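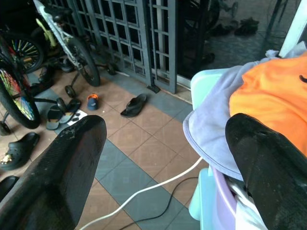 Skedonari household handling project
Progress report to the Priko fund
Prepared by Cherry Mae Tagle, November 4, 2020

1. Where we are

The grant pays for one thing: finding out whether a two-armed robot can be taught to handle clothes in a real home by a person guiding it through the job. We said we would report plainly, so I'll start with the total. Since August we have recorded 322 demonstrations. Of those, 81 were thrown out on review, mostly for dropped garments or for an operator stopping to think halfway through a grasp. A robot that learns from hesitation will hesitate, and I would sooner have the smaller set.

The original plan called for 3285 demonstrations by the end of the grant. I did not write that number and I can't find the reasoning behind it. At our present rate we won't reach it, and I'm not convinced that reaching it would prove much.

2. The task

The operator guides both arms to a heap of mixed laundry, takes hold of one piece, lifts it clear and lays it to one side. Written down, it sounds like a morning's work. Cloth doesn't cooperate. A grip on the edge of a top garment often brings the towel underneath along with it, and the operator has to decide whether to shake it loose or let go and start over. Our operators don't all decide the same way. The review notes put this down to "operator style". I put it down to us not having written a clear rule, and we now have a draft of one.

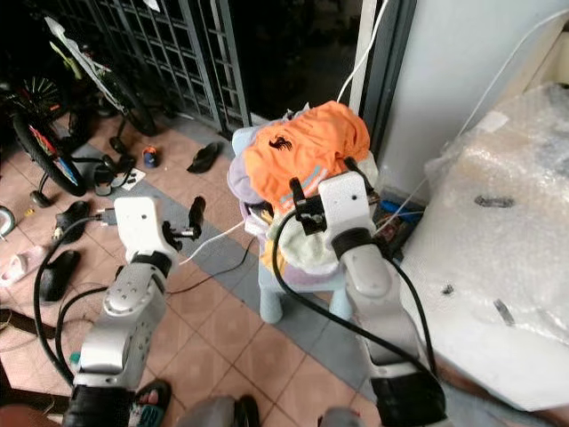 Right gripper closed on the edge of the orange garment, left gripper open.

Most of the recordings favour the right hand. Operators reach with it first and leave the left waiting, even where the left arm has the shorter path. If we train on that, we will have paid for two arms and taught one. From this month the left arm takes the first grasp in half of all sessions.

3. Working outside the lab

Sessions at the Braststead site are done with the household's own things left where they are. The tiled area by the gate has bicycles, shoes and sandals, and cables on the floor. I was against this at first and I'm still of two minds. The recordings are closer to real life, which is what the fund asked for. They are also harder to compare, as no two heaps are alike and we have no agreed way of scoring how difficult a heap is.

The wrist cameras are good for the last few centimetres of a grasp and poor for anything else. Once a finger is up against fabric, a good part of the view can be fabric. The head camera gives the wider view, but the arms get in its way. Quinlan, our software supplier, says the two views together will be enough. They may be right. We have asked for a test result and so far have a slide.

4. First training run

We trained once, on the accepted recordings only. The robot was then given up to three tries at each of 13 fresh heaps. It lifted a single garment cleanly from four of them. In the rest it either closed on nothing or picked up two pieces together. It did not recover from a missed grasp in any trial, and I think that's because we discarded nearly every recording in which an operator missed and tried again. That was my call, and I'd now reverse it. We are going back through the rejected set to see which ones can be used.

5. Spending

On budget overall. Operator hours are over and travel is under. The spare gripper fingers have been ordered but not delivered.

6. Before the next report

Finish the rule for stuck garments and retrain all operators on it.
Review the rejected recordings a second time.
Get the camera test result from Quinlan in writing.
Agree a new demonstration target with the fund. I'd like this settled before we book more sessions at Braststead.

I'm not asking for more money at this stage. I'm asking that the second year not be judged on a count of recordings, and I can attend a meeting to go over what we might use in its place.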